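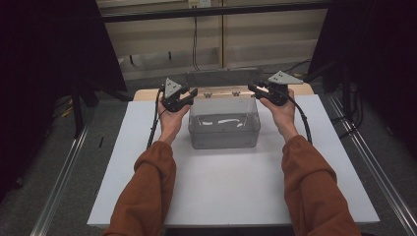
Friday, January 15, 2021

The print room at Starholm was open to members again this morning, and the day was given over to the cyanotype series. The studio requires each resident to keep a written record of work, and this entry is made for that purpose.

Eleven sheets were coated under the yellow lamp before noon. Two were set aside owing to streaks left by the brush. The remainder were placed in the drying cabinet for 72 minutes. The paper is the heavier Drasell stock, which takes the solution more evenly than the paper used in August.

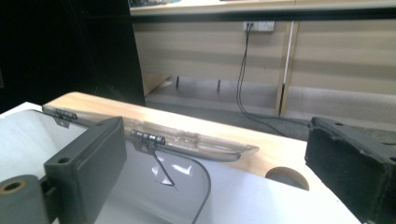

Light wooden board with round cut-out, Starholm.

Exposure was made by window light, the sky being overcast. The first sheet was given 17 minutes and washed out almost entirely. The second was left through lunch and kept a full blue in the shadows. I have entered both in the Mercado log so that the next resident may compare them.

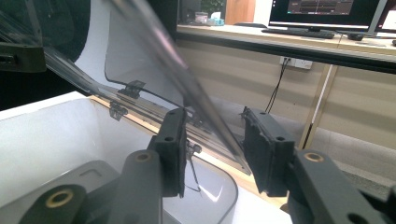
The larger question of the edition remains open. The Enora gallery has asked for a single size throughout, and I am not persuaded that the harbor negatives will bear it. The grain in the upper sky becomes coarse when enlarged. A reply is due next week, and I shall propose two sizes.

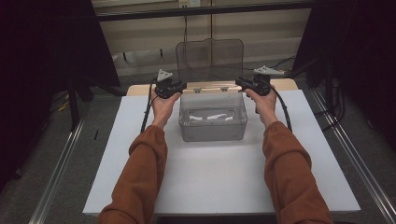 Washing continued until the light failed. The trays were rinsed, the remaining solution was labeled and stored in the dark cupboard, and the key was returned to the office. Order more blotting paper. The second sheet is to be checked again in the morning, when it is fully dry.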